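Gundargate Outdoor Furniture Listings: data card

Category: Home & Garden > Outdoor Living > Data and Downloads

Version 2, 14 August 2026

What you are downloading

Gundargate is a table of product listings for outdoor furniture, mostly small pieces: side tables, stools, planters on legs, folding benches. It has 359 rows. Each row is one listing as a shopper would have met it on a store page, with the seller's own wording kept next to what we were able to check. It was put together for the Plurnitside buying guide, and the guide's readers kept asking for the rows behind the ratings, so they are now a download.

Please don't treat it as a survey of the market. It covers three sellers' catalogs, and only the parts of those catalogs that were live when we copied them in July. If you want to know what Americans put on their patios, this file can't tell you.

Why we bothered

Garden furniture copy is full of words that sound like facts. "Weatherproof" is the worst. We started with a plain question: when a listing says a table can stay outside all year, does anything else on the page back that up? A care sheet, a finish name, a warranty term, a wood species, anything. For most rows the answer is no. That doesn't mean the tables fall apart. It means the buyer has been given an adjective and a price.

We are not claiming that the sellers are lying. Plenty of these pieces may be perfectly good. We didn't leave any of them out in the rain, and a reader who wants a durability ranking should look for someone who did.

Files

- listings.csv, the main table
- claims.csv, one row per claim, linked to a listing by its id
- care_sheets.csv, text typed out from care leaflets where a seller offered one
- changes.txt, what moved between version 1 and this one

All files are plain text in UTF-8. Open them with whatever you like, but be careful with spreadsheets that guess at types. One popular setting turns sizes like 3-12 into dates, and we have had that bug report more often than any other. Import the size columns as text.

Columns in listings.csv

- id: our own number, with no meaning outside these files
- seller: Verbeke, Calitz or Other
- title: as printed, including the capitals and exclamation points
- kind: table, stool, bench, planter, other
- material_claimed: the seller's words
- material_checked: what the care sheet or spec page says, or blank
- outdoor_claim: the strongest phrase on the page about staying outside
- warranty_months: a number, or blank if none was stated
- weight_lb: as listed, never weighed by us
- price_usd: the price on the day of copying, before shipping
- reclaimed: yes, no, or unclear

"Other" is a single shop that asked to be left unnamed after we had already copied its pages. We kept the rows and dropped the name. Some people will think that was too generous. Others have told us it was too harsh. The rows are the same either way.

About the material columns

These two are the reason the file exists, and they are also the weakest part of it. "Material claimed" is easy, you copy what is there. "Material checked" sounds stronger than it is. It means a second page from the same seller agreed or disagreed with the first. A shop can be wrong twice. Where both columns say acacia, all you know is that the shop is consistent.

"Solid wood" gets its own warning. On several Verbeke pages it describes the legs and not the top. On the Calitz pages it usually describes the whole piece, but the care sheets then talk about a veneer, so we marked those rows as a conflict and left them alone. We did not pick a winner. If you drop the conflict rows before you count anything, say so when you publish, or your numbers will look a lot cleaner than the catalogs do.

About "reclaimed"

We went in doubtful about this word and came out more so. A listing counts as "yes" only if the seller says where the wood came from in a way that could in theory be followed up, such as a type of building or a former use. "Rustic reclaimed look" is a "no." So is "inspired by reclaimed timber." Anything in between is "unclear," and there are many of those. Readers may disagree with where the line sits. The full phrase is kept in claims.csv so you can move it yourself.

Prices

A crossed-out price next to a lower one was ignored. We recorded the lower one only, because we had no way to learn if the higher one was ever charged. Shipping isn't included. "Free shipping" is stored as a claim and not as a saving, and anyone adding it to a value score should first compare the same item at the other shops.

How it was checked

Every row was copied by one person and read over by a second. When the two disagreed, the page was opened again. If the page had changed by then, the row was marked stale and the first copy was kept. Some 200 rows went through at least one of these second looks, most of them over material wording.
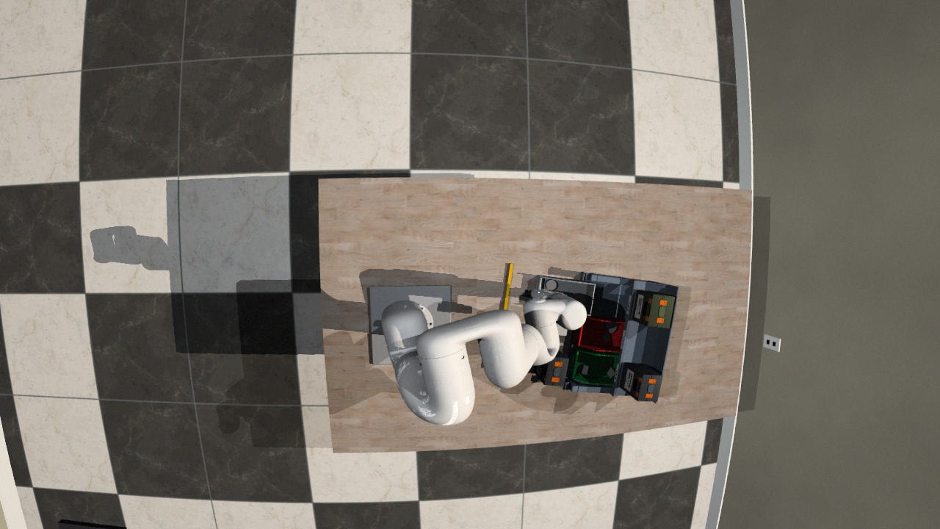
Typing errors are still in there. We know of a few in the care sheets, where the leaflets were low-quality scans and small print ran together. A "0" for an "O" in a finish name won't hurt anyone, but a wrong drying time for an oil might, so don't use care_sheets.csv as care advice. Follow whatever came in the box with your own table.

Weights are another sore spot. Shops mix up the item weight and the boxed weight, and they rarely say which one they mean. Two stools with the same title and the same size can be several pounds apart on paper. We considered dropping the column. It stayed because a very light "hardwood" table is a useful hint that something on the page is off, and a hint is all it should be used for.

Uses we think are fair

- Looking at how sellers word outdoor claims
- Teaching people to clean messy retail text
- Checking a claim of your own against the wording on file

Uses we would argue with

- Ranking brands by quality
- Training a tool that tells shoppers what will last
- Average prices for anything, given how few sellers are covered

Version 1 was used for that last one by at least one blog, which reported a "typical" patio table price to the cent. Please stop doing that.

Changes since version 1

The "eco" column is gone. It held whatever green-sounding phrase appeared on the page, and people were reading it as a certification. Duplicate listings, where one table was sold in several colors under separate titles, have been merged, and the colors now sit in claims.csv. Blank warranties used to be stored as zero, which made them look like a stated term of nothing. They are blank now.

Corrections

Send the id, the column, and what you think it should say. A link to the seller's page helps, though a saved copy helps more, given how often these pages get rewritten. Sellers may write in too. A correction from a seller goes through the same two readers as any other, and the old value stays in changes.txt.

License

Free to use and share with credit to Plurnitside. Product titles and claim text belong to the shops that wrote them and are quoted here for comment and comparison.

Related downloads

- Patio Umbrella Listings: data card
- Planter Sizes, Stated and Measured
- Words for Wood: a short list of finish names
- Plurnitside buying guide: small outdoor tables

We use cookies to remember your download settings and to count visits. Accept all | Necessary only | Read our cookie policy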